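Phong Bùi
Posts from this thread

1/ We finished the handling rules for the Skimthorpe benches in November, and a few people asked me to put the main points somewhere public. These are the rules for arms and hands working with ordinary household things on a table. Short posts, no diagrams.

2/ Most of them were written around one dull object, the half-litre sort of drinks bottle you can buy anywhere. If a rule doesn't make sense for a bottle of water it probably won't make sense for anything else.

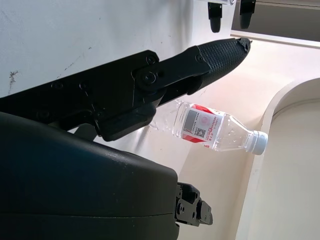
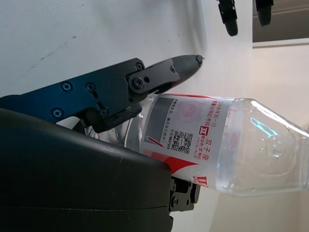
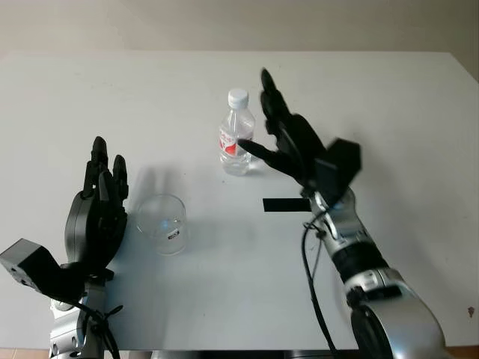

A plastic water bottle in all three.
241 likes · 38 shares

3/ Rule one. Caps stay on unless the task is about opening or pouring. If it is about pouring, the water goes in just before the run and the volume is written on the run sheet. "Half full" is not a volume.

4/ Rule two. Only plain water. No juice, no cleaning fluid, nothing fizzy. A fizzy drink changes how stiff the bottle is as it sits there, and you end up with grip settings that are right for ten minutes.

5/ Rule three. Set the force limit for the object, per object, and write it down. We had one default across every bench for a long time and it was far too high for thin plastic. An empty bottle and a full one are two separate entries in our table.
62 likes · 9 shares

6/ Rule four. Look at the fingertips before the first run of the day and again after lunch. Chips and rough edges get logged with the date. A tip with a small chip can carry on with bottles and boxes. It does not go near film, bags or cloth until it has been changed.

7/ We change tips at 3000 grasps whether they look worn or not. Triệu wanted a lower figure, I wanted to go by eye, and we argued about it for most of an afternoon. A fixed number is easier to check. I came round to it.
54 likes · 6 shares

8/ Rule five is about glass. Glass is allowed, but only on a bench with a clear edge of 600 mm between the nearest person and the arm's reach. If it breaks, stop, power off, sweep, wipe, then look at the hand joints with a torch. Small bits get into the linkages.

9/ Someone asked if we should just ban glass. We thought about it. The trouble is that clear things are hard for cameras, and if you never put them on the table you never learn how bad you are at them. So it stays, with the rule.

10/ Rule six. Cables. Any cable that hangs free from a wrist gets checked through the full range of the arm, slowly, before the speed goes up. You are looking for two things – snagging on the table edge, and pulling tight at full stretch. If you can't run the full range, mark the part you did run.

11/ Rule seven. Leave labels on. People like to peel them off to make things tidy. A label gives the camera something to find and the finger something to hold. If you do take it off, that is a different object and needs its own number in the list. Ours is up to 762 now.
88 likes · 17 shares

12/ Rule eight. One person has the stop button and does nothing else. They don't type, they don't reset the table and they don't hold the clipboard. When they want a break, the run stops.

13/ This is the rule people push back on most, mainly small teams. I understand why, with two of you in the room it takes up half the staff. We still ask for it. The Prumari people do it with two and they manage fewer runs a day, that's all.

14/ Rule nine. Drops count. If the object slips, tips or rolls, it goes in the log as a failure even when the arm picks it up again on the next try. We used to let second tries through and our figures looked better than they were.

15/ The rules are kept in Prilulus with the run sheets, so the version you worked under is saved along with the run. If a rule changes halfway through a batch, finish the batch on the old one, unless it's a safety change. Safety changes apply straight away.

16/ Things we haven't settled: wet hands (the robot's), what counts as dented enough to throw a bottle out, and whether two arms sharing a table need two stop buttons. At the moment it's one button that kills both.
31 likes · 4 shares

17/ If you have a written rule for dents, send it to me. I've had four so far and they all say "use judgement".
12 replies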